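Leave the wiring until last

5 Feb 2026

Most advice for people who want to build a robot at home starts with the arm. Buy this arm or print that one, choose a gripper, get it to pick up a block. I think this is the wrong place to spend your first winter, and I think shared workshops like ours at Sostmont have made the same mistake by putting nearly all their money into arms and very little into the table the arms work on.

I have been a member at Sostmont since the days when it was one room above the tyre shop. We had a single arm then, and it could stack blocks all evening. Blocks are stiff, they don't mind which way up they are, and if you miss one you try again. A wire is a different matter. It bends where you don't want it to, it springs back when you let go, and the plug on the end can face any direction it likes. If you want to know whether a home-built cell is any good, give it a wire and a socket.

The usual reply is that wiring is too hard for an amateur and should be left to people. I half agree. For a single board I would always do it by hand, and I would be finished before the software had loaded. But the reason people give is that cheap arms are not accurate enough, and I don't believe accuracy is the main trouble. In my experience the trouble is that the work has been put down badly. The board slides. The leads cross over each other. The socket faces away from the arm that has to reach it. A person sorts all of this out without noticing, and so it never gets written into the plan.

My own notes from October bear this out, for whatever one member's notes are worth. I logged 400 tries at putting a small plug into a board header on the Illilby bench, which is what we call our oldest table. When I went back through the failures, most of them had been decided before the fingers closed. The lead had been laid with the plug pointing the wrong way, or the board had moved when something brushed it. I changed nothing on the arm. I made a better rest for the board, spent 20 minutes a night laying out leads with more care, and the second batch went a good deal better than the first.

The rest cost very little. The arm upgrade we had been saving for was priced at £1,056, and another £832 for the matching controller. I argued against it at the time and I would argue against it again. A better arm pointed at a sliding board is still pointed at a sliding board.

There is a fair case on the other side. Some members say that a robot which needs everything laid out for it is hardly worth having, and that the proper aim is a machine that can cope with a mess. The Wekulov group, who meet in the same building, hold that view strongly and have done good work on it. I would like such a machine too. I just don't think a small workshop gets there by skipping the dull part. You have to know what a tidy job looks like before you can say how much mess the machine has coped with.

I would also say a word for two arms over one, if a workshop can afford the pair. They don't have to be good ones. The second arm can steady a part or simply wait on the far side until it is wanted, and it saves you making a special clamp for every new job. The Nic Aodha grant paid for our second, and it is the one purchase I have never grumbled about.

So my request to anyone planning a build this year is a modest one. Choose the job first and make it a fiddly one. Put the board on something at a sensible height, look at where the leads fall, and keep the arm you already own.

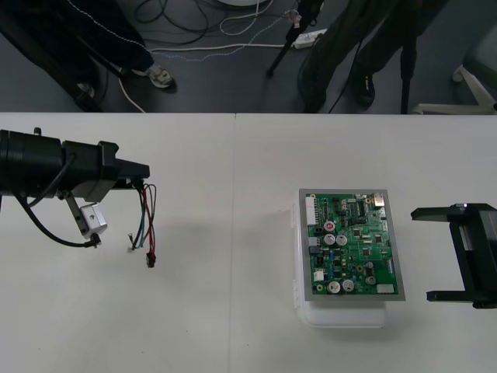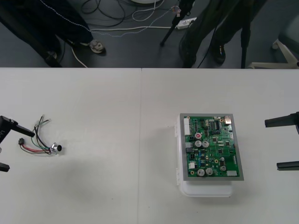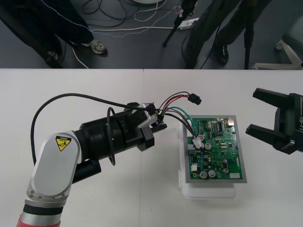 Circuit board and wiring on the white table, with a gripper at either side. In the last picture the left gripper is holding the wires.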